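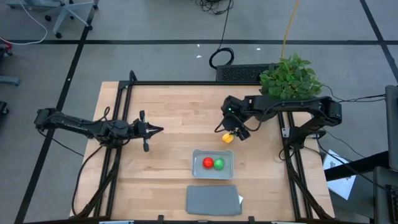 NALLPORT, 16 Oct 2020 - Unia today released version 2 of Nkuna, its planning and control software for work cells with two robot arms. The new version plans both arms together, checks the plan against a live model of the table, and changes it while the arms are moving if something on the table changes. It also includes a rewritten perception module, Gillura, which finds and separates objects before the planner assigns them to an arm. Small items that touch each other were a common source of failed picks in the first version. A red ball and a green ball resting against each other in a shallow gray tray used to be read as one long object in many camera views. Gillura reports them as two, each with its own position and its own set of possible grasps. The planner can then send one arm down to a small part on the open wood, like the yellow piece under the right gripper, and hold the other arm over the table with its fingers open until its path is clear.

Nkuna 2 is available now to all customers with a current license. There is no extra charge for the upgrade.

What is new in the planner

In the first version of Nkuna, each arm had its own planner. A shared lock kept them from entering the same part of the table at the same time. The approach was safe but slow. One arm often waited for the whole length of the other arm's move, even when the two paths would have come close for only a moment.

Nkuna 2 replaces the lock with a joint plan. Both arms are treated as one system with one timeline. The planner knows where each link will be at each step and keeps a minimum distance between all of them, including the wrists and the cables that run along the arms. Users set the distance in the cell file. Cable volumes can be entered by hand or taken from the arm profile.

On Unia's internal test set of 3000 recorded pick tasks, total cycle time fell by 29 percent compared with the first version running on the same computer. Most of the gain came from less waiting. The arms do not move any faster, and the default speed limits are unchanged. Tasks that use only one arm show little difference.

The planner also handles handoffs. If an object is out of reach for the arm that has to place it, Nkuna 2 can choose a transfer point on the table where one arm sets the object down and the other picks it up. Transfer directly from gripper to gripper is not supported in this version.

What is new in Gillura

Gillura can use a head camera, fixed cameras, or both. Each camera is calibrated separately, and the module combines the results into a single table model. A view from above gives the best outline of objects in trays and bins. A low view from beside the table gives height and shows how far a gripper is from the surface. If one camera is blocked by an arm, the module carries on with the others and marks the hidden part of the table as uncertain. The planner will not schedule a grasp in an uncertain area unless the user allows it.

Soft and flat items have their own class. A folded cloth, for example, is no longer fitted with a box. It is stored as a surface with a measured edge, and grasps are proposed along the edge. Paper and other very thin items are detected but are not offered for grasping by default.

The module has also been changed to deal better with low contrast. White parts on a white surface were hard for the earlier version, which relied heavily on color. Gillura now looks at shading and surface texture as well, and a wrinkle in the work surface is less likely to be taken for the edge of a part.

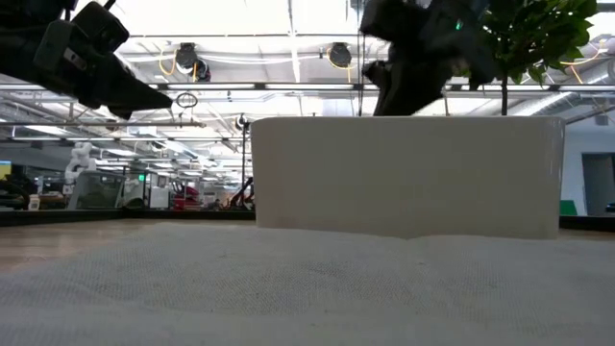
A white box on a textured white mat, with both grippers above the table.

Background activity was another area of work. Low cameras see past the table and into the room, where there may be other machines, screens, ceiling lights and plants. Users can now draw a work volume around the table in the setup tool. Anything outside the volume is dropped before detection starts. Objects that reach into the volume from outside, such as a branch or a hanging cable, are kept as obstacles but are never proposed as items to pick.

Setup and tooling

The setup tool has been rebuilt. A cell is described in one text file that lists the arms, grippers, cameras, table size and speed limits. The tool checks the file when it is loaded and points to the line where a value is missing or does not make sense. Existing cell files can be opened directly and are converted on first save. A copy of the old file is kept in the same folder.

Calibration is done by moving each arm through 11 poses while the cameras record. Both arms can be calibrated in one session. The tool reports the error for each camera and suggests which poses to repeat if the result is outside the limit. Moving a camera or a mounting rail means the cell has to be calibrated again.

A new replay viewer shows any recorded run step by step, with camera images on one side and the planned and measured arm positions on the other. Users can stop at any step, change a setting, and ask the planner what it would have done. The answer is computed offline and does not move the arms. Runs can be exported with the images removed for customers who do not want pictures of their work area to leave the site.

"Most support requests we receive start with a run that went wrong at one point, and a customer who can't tell whether the camera, the plan or the arm was the cause," Unia said in a statement. "The viewer puts those on one timeline. We have used it on every failed pick in our own lab since February, and it changed the order in which we fixed things."

Known limits

Clear and mirrored objects are still detected poorly and should be presented in a known position. The planner supports two arms per cell. Cells in which people reach into the work area during operation need separate safety equipment, and Nkuna is not a substitute for it. Gripper force is set per item in the item list and is not adjusted during a grasp.

Customers who wrote their own grasp scripts for the first version will need to make small changes. The call that requests a grasp now returns a list for both arms, where it used to return a single result. The migration notes list every changed call with the old and new form side by side.

Availability

Nkuna 2 and Gillura are supplied together as one installer. The software can be downloaded from the customer area of the Unia website, along with the manual, the migration notes and a set of sample cell files. The first version will continue to receive fixes for serious faults but will get no new features.

Customers who want to try the new planner before changing a working cell can run it in simulation with their existing cell file. Arms do not need to be connected. Demonstrations on a two-arm table at the Nallport lab can be booked through the Unia sales office.

About Unia

Unia develops planning, perception and control software for robot arms. The company is based in Nallport, where it also runs its test lab. Its products are used for sorting, packing and light assembly.

Press contact: Unia press office, Nallport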